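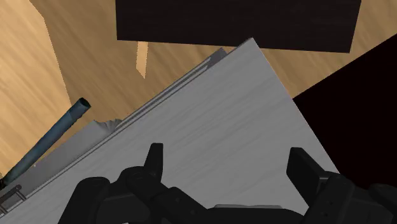
# Zedach two-finger gripper, simulation package

The Zedach package contains the gripper model, a wrist camera model and a set of household scenes for manipulation work in simulation. It is sold by Ulcombe as a download with a one-year license. The current release is dated 6 Mar 2026.

## Contents

- Gripper model with separate visual and collision meshes
- Wrist camera with adjustable mount angle and field of view
- 258 furniture and household objects, including panels, blocks and open-ended pipes
- 7 floor materials, four of them wood
- Scripts for randomizing object pose, surface texture and lighting

## Specifications

| Item | Value |
|---|---|
| Finger control | Position or force |
| Physics step rate | 600 Hz |
| Download size | 267 MB |
| License | One year, per seat |

## Notes on use

Both fingertips stay in the wrist view at the default mount angle. Large flat objects can hide much of the floor at close range, so a second fixed camera should be added for tasks that need the full workspace.

Contact on thin rims and grooved edges depends on the collision mesh. The coarse mesh is the default. Select the fine mesh for edge grasps and expect slower stepping.

Scenes made with the older Lardale object set load without conversion, but friction values must be entered again. Soft objects are not supported. They are planned for the May release.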